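The Chain Ferry at Stisum Keeps Its Timetable

The district council has confirmed that the chain ferry between Stisum and Uvard will continue to run through the winter, ending two years of doubt over the oldest public crossing on the river. The decision was published on 22 Jul 2019, together with a report on the state of the landing stages and the income from fares.

The ferry carried 755 passengers in its busiest week last summer and 131 in its quietest. The report treats both figures with care. Most of those who cross in the cold months are pupils, hospital staff and people over seventy, and the nearest bridge adds 4 miles to their journey in each direction.

A chain ferry does not steer. It pulls itself along a chain laid across the river bed and fixed at both banks, and it can go nowhere else. The chain stretches as it wears, and it must be taken up and shortened at intervals before it is replaced altogether.

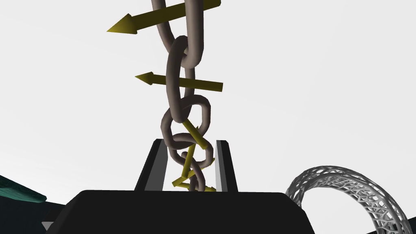

Link upon link: each one threads through the next.

Subbarao Shenoy, superintendent of the crossing since the fares were last revised, regards the chain as the least of his concerns. The slipway on the Uvard side has been losing stone to the current, and vehicles with low bumpers now scrape on the way down. Repairs are planned for August, when the river is at its lowest. The crossing will close on weekday evenings while the work is done.

The council's own history of the ferry, compiled by Leonie Kasten, records how often its closure has been proposed. The first attempt came with the railway. The second followed the opening of the bridge, when the parish of Stisum raised a petition of 501 names and the matter was quietly dropped.
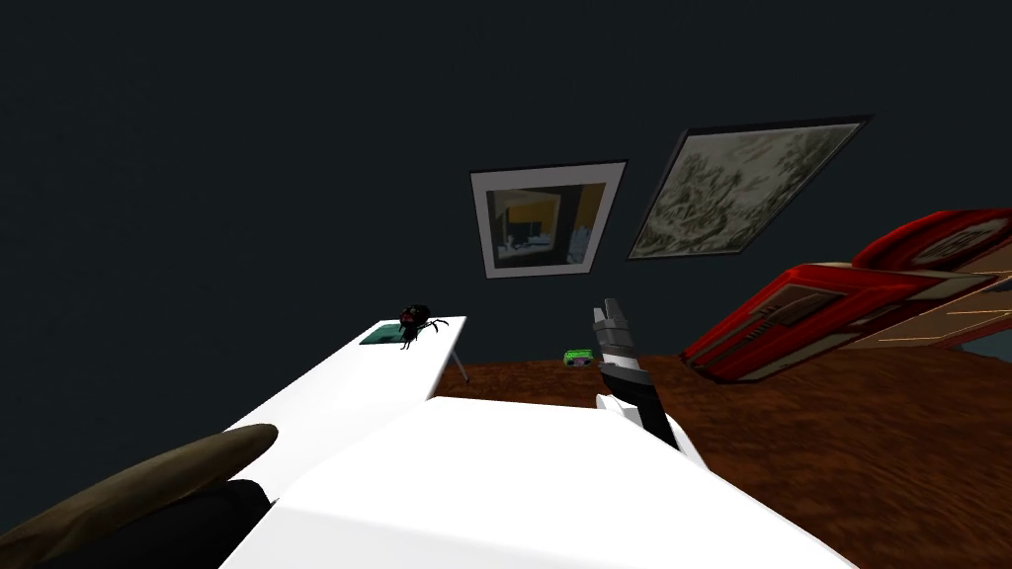 Later proposals were less direct. Sailings were reduced on Sundays, then ended, and the waiting room at Stisum was let as a shop. Mrs Kasten notes that passenger numbers fell after each of these changes and that the fall was then used as grounds for the next.

Kavitha Rodrigues, who represents the Uvard ward, has asked that Sunday sailings be restored for a trial period. "People plan their lives by a timetable," she told the July meeting. "If there is a gap in it, they buy a car."

The council has not yet agreed to the trial. It has, however, frozen the single fare for foot passengers and will accept the county bus pass on all sailings before noon - a request first made by residents nine years ago. A revised timetable will be displayed at both landings and in the library at Uvard.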